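Bag packing: one long policy or separate grasps?

horkeo
I've been going round in circles on this so I'll ask here. The task is putting toy food into a canvas tote that's lying on its side. I recorded 144 demos and trained two versions – one policy that does the lot, and one that gets told which item to go for next. The second wins easily on my bench, but I don't trust the comparison yet.
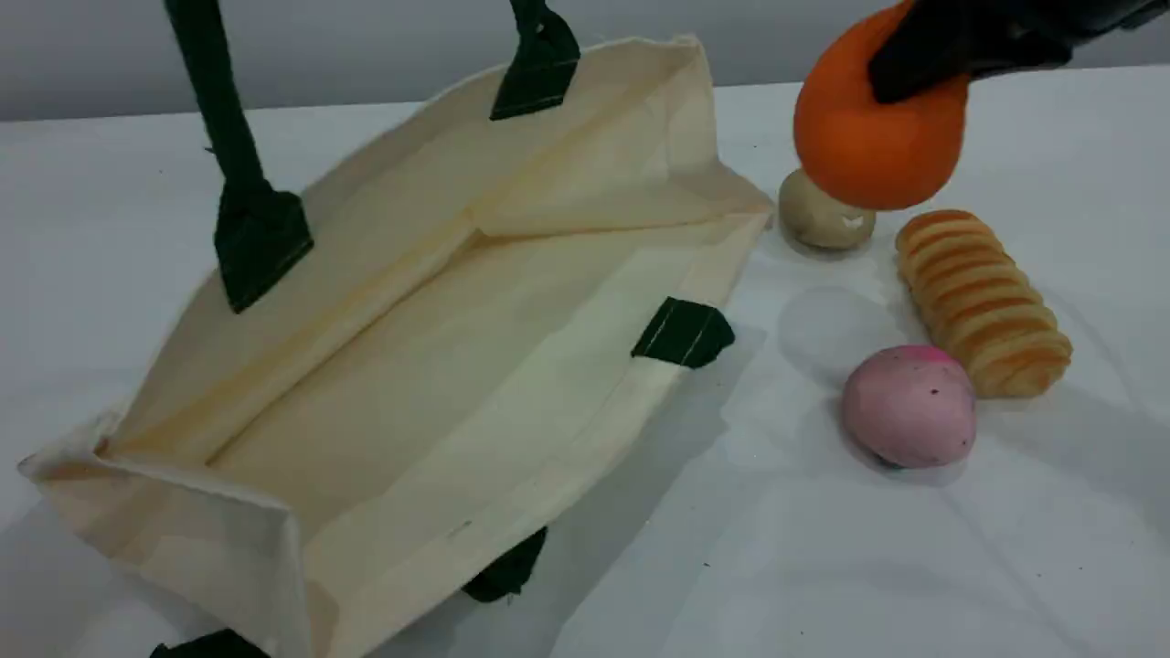
My worry is the spacing. I keep the toys bunched up beside the bag, and I suspect the single policy can't decide which one it wants. It dithers between two of them until I give up and hit stop.

lurnitz_b
Did both versions get the same starting layouts? If not I'd bin the result and start again, sorry.

horkeo
Same 6 layouts for both, 5 goes at each. I know it's thin!

workneh
I don't think it's thin so much as unfair. Telling it the item is extra help. Of course it does better. Give the single one a fixed order in the demos (always bread first, say) and the dithering might go away.
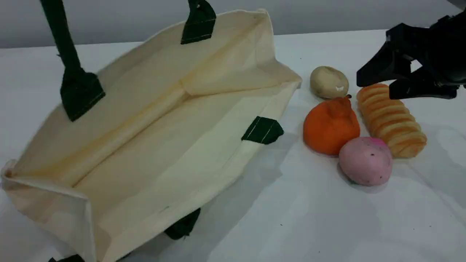
The bread's the awkward one anyway, all those ridges and lying at a slant. I'd look at whether your failures pile up on that before blaming the policy.

lurnitz_b
Disagree with workneh. A fixed order just hides the problem, and it'll fall over when somebody takes the bread away. More demos, 1000 if you can bear it.

horkeo
1000 would finish me off. I'll redo the fixed order set first, then split the failures by item and post both.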